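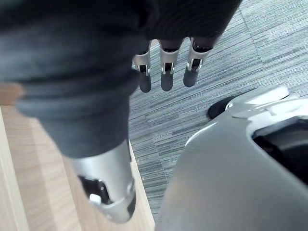
Losby Sock and Sleeve Words, a small word list

What this is

A plain text file of 769 words and phrases that knitters use for tubes: socks, sleeves, leg warmers, and the long thing your aunt started in March and hasn't named yet. Each line has the term, a short meaning, and the pattern booklet it came from. The work began as an attempt to settle an argument over "cuff." The argument is still open.

Files

terms.txt: the list, one entry per line, tab between fields
variants.txt: 53 spellings we refused to merge
sources.txt: booklets, with shelf marks where we could read them

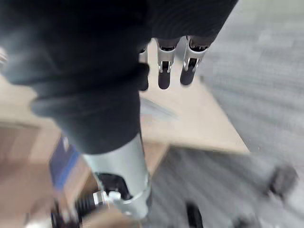 Black sleeve with a thick rolled cuff.

Where the words came from

Most are from the Asomari and Rodrigues pattern booklets, typed in by hand. Platorwood leaflets supplied the rest, along with a house style in which every abbreviation is explained on a page the leaflet doesn't have. Those entries are marked "guess" in the meaning field. Please believe the mark.

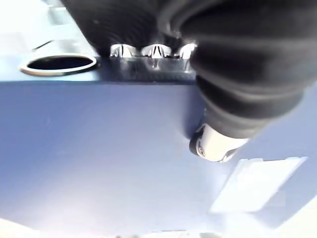 Duplicates were removed only when the meaning matched as well as the spelling. "Turn" therefore appears four times, and we would defend three of them.

Known problems

Sizes are left out entirely, as the booklets disagree on what a medium person is. Crochet terms crept in and 23 are still there. American and British names for the same stitch sit side by side, glaring at each other.
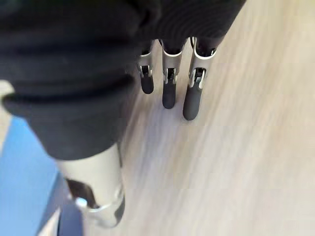 "Hem" was the hardest entry to write. Two booklets use it only for a folded, sewn edge, and the third uses it for wherever the knitting happens to stop. We went with the third, so a curved lower edge on the left side of a ribbed black covering is a hem by our rules, and the bunched rolls near it are filed under "fold."

Use

Copy it, change it, print it on a tea towel. Corrections go in variants.txt with a source. Last edited Mon 4 May.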